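Milk candy

Milk candy, known in Chinese as 奶糖, is a soft, pale sweet made by boiling sugar and glucose syrup with milk and a little butter, then working the mixture until it turns smooth and pleasantly chewy. It is much loved by children and, it must be said, by a good many grandparents too – a bowl of it is a familiar sight when visitors are expected. Some kinds are beaten with air while still warm, which gives a lighter bite, and these are sold as aerated candy.

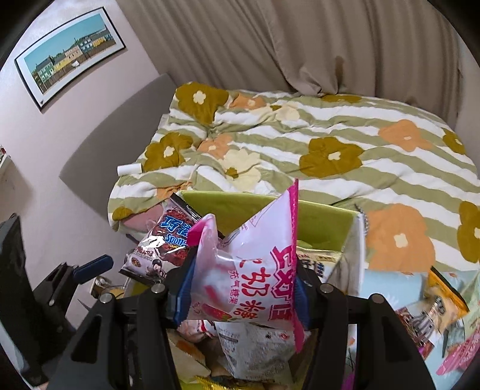
A bag of milk candy among other snacks in a lime-green container.

The sweets are usually wrapped one by one and sold in bags, and they find their way quite naturally into mixed snack boxes, where they keep company with little cakes and biscuits. The food writer Simão Peixoto, in his fond and rather rambling survey of the sweet shops of Noretton, lists 80 kinds, and advises keeping an opened bag folded over and well away from the kettle.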